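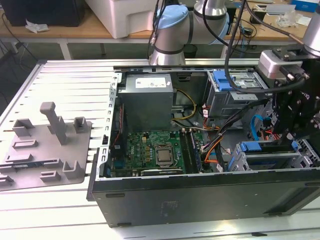
Desktop computer with the side panel removed

Print this article | E-mail this article

Clelavent is a drama film written and directed by Marjan Salehi and handled outside its home market by the sales company Rathore. It follows two sisters who run a ferry to the fishing port of Nendovby and fall out over its sale. The film is best known for claims made about its production, few of which have been backed up.

Production

Publicity for Clelavent said it was shot in 12 days with no written script. The first part may be true if only the scenes on the ferry are counted. The harbor scenes show bare trees in some shots and full leaf in others, and the press kit lists a second unit without giving its dates. As for the missing script, Salehi has a writing credit, and the lead actress, Océane Ouellet, has spoken of learning her lines over the winter. Later versions of the press kit say "no final script," a much weaker claim.

The budget has never been published. Figures repeated on fan sites appear to come from one another.

Versions

Two cuts are known. The one shown to buyers at the Clider market in March ran 205 minutes. The theatrical version is far shorter and drops most of the subplot about the harbor master, played by Dirceu Bittencourt. Rathore has called the long version a director's cut. It was screened before the short one existed, so the label seems to have been added afterward for the sake of the home release.

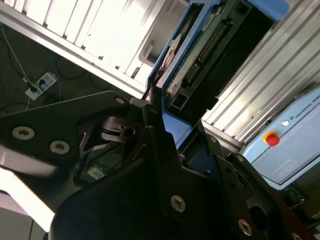 Annick Thibodeau, writing on this article's discussion page, objects that the long version was always the one Salehi wanted, and that a cut can be the director's own whatever order the two came out in. She gives no source for what Salehi wanted.

Sales and reception

Rathore announced sales to "most major territories." The list it gave out names some countries twice, under different distributors, and includes several where no release has been traced. The festival audience award at Clider is genuine, though it was decided on around 200 ballots, and the poster does not say so.

Reviews were mixed. Dwight Beaudoin praised the sound and the ferry scenes but thought the ending had been borrowed from television. The poster quotes him as calling the film "unforgettable." In the review, the word refers to the weather.

Filed under: Film > Drama > Independent productions

Related articles
Director's cut
Film markets
Second unit
Marjan Salehi
Running time disputes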